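Splitting Long Household Demonstrations Into Subtasks That a Policy Can Learn From

You have recorded 35 demonstrations of somebody tidying a bedroom with a handheld gripper. You fed them whole to your policy, and the policy learned to hover. Welcome. The usual trouble is that one long recording contains several jobs, and the network has been asked to average them.

The fix we use in the Helalano project is dull and works well: cut each recording at the moments when the goal changes, label the pieces, and train on the pieces. You need the recordings, the gripper width signal and a free afternoon – two if you are fussy.

Start with the width signal. Plot it over time and mark every wide opening that lasts longer than your threshold. Those are your candidate cuts. Ignore the short twitches; people fidget, and a gripper reports all of it faithfully.

Next, look at the camera view at each candidate and ask what could sensibly be picked up from there.
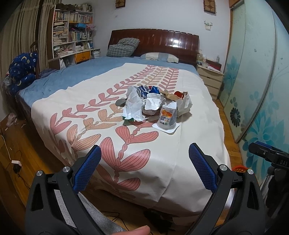 Nabila Alaoui

With the jaws wide open over a pile of trash on the duvet, this one makes a good cut point. Name the next piece by its object, so "pick up can" or "pick up paper wrapper". I once labeled everything "clean bed" and got a policy with strong feelings about pillows.

Soft things deserve their own label. A crumpled cloth and a yogurt-style cup call for different grasps, and if you lump them together the fingers close as if everything were cloth. Cups resent this.

Then trim. Drop the frames where the gripper only waits, but keep the approach, all of it. Ghizlane Soliman trimmed ours down to the grasp itself in an early version, and the result could close beautifully on objects it had no idea how to reach.

Finally, retrain with the label as an extra input. We ran 2000 steps on the pieces before looking at anything, then tested in a room that was missing from the training set. If the policy still hovers, go back to the threshold and lower it before you touch the network.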